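Vurum Desk Fan: Section 6, Cleaning and Storage
October — 2 min read

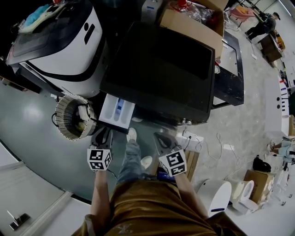
Eirini Kokkinos, manuals editor

1. Switch the fan off and pull the plug.
2. Undo the clips and lift away the front grille.
3. Wipe the blades with a damp cloth. Do not use solvent.
4. Let all parts dry for 60 minutes, then refit the grille.

CAUTION: Never rinse the motor housing.

Note: Store the fan upright — the neck can bend if it lies flat.

Comments

Ashraful Siriwardena: Two of my clips were stiff. A butter knife helped.

Despina Vasilakis: Does step 4 apply to the older model too?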